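Gatix compares two grippers for low-cost arm

Last updated December 12, 2020

CLURNEDVILLE – Gatix, a small automation shop on Falley Road, has finished a side-by-side test of two grippers for its 3D-printed arm and will keep the simpler one.

The shop ran 1,739 picks with each gripper, using the same arm and the same set of small parts. The Benedetti gripper, a two-finger model with a spring return, completed 1,305 of them. The shop's own printed gripper did better on flat parts but had to be stopped 3 times to replace a stripped servo gear.

"Ours was faster, and I wanted it to win," said Wafula Mugo, who ran the test. "But a customer can't be changing gears in the middle of a shift."

Each run was done in blocks of 100 picks, with the arm returned to its home position between blocks. Mugo said most misses came from thin washers, which both grippers tended to push along the table. 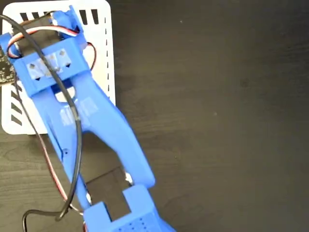

Gatix also tried two servo controllers during the same period. The cheaper board lost its position settings after a power cut – the other did not – and the shop plans to repeat that part of the test before choosing.

Results for the controllers are expected in February. The print files for the shop's gripper will stay available to customers who ask for them.

4 comments | 11 shares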